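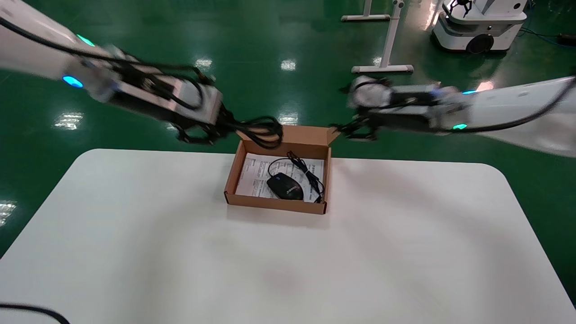

Equipment Planner, robot packing cell (part-time, 25 hours per week)

Pruder is planning the second stage of its packing work at our Solholm site, and we search for a person who can take care of the buying.

You will prepare the budget for two-arm stations, grippers and tables, ask suppliers for quotes, and keep the list of spare parts. Small items like cables and cartons are also in your programme. The first order is planned for July.

You have bought technical equipment before and you are comfortable with spreadsheets. Knowledge of robots is welcome but we can teach it.

Pay is $2,940 per month. The contract is for 7 months, with possibility to extend.

Please send your resumé and a short letter to the Pruder office until August 24, 2024.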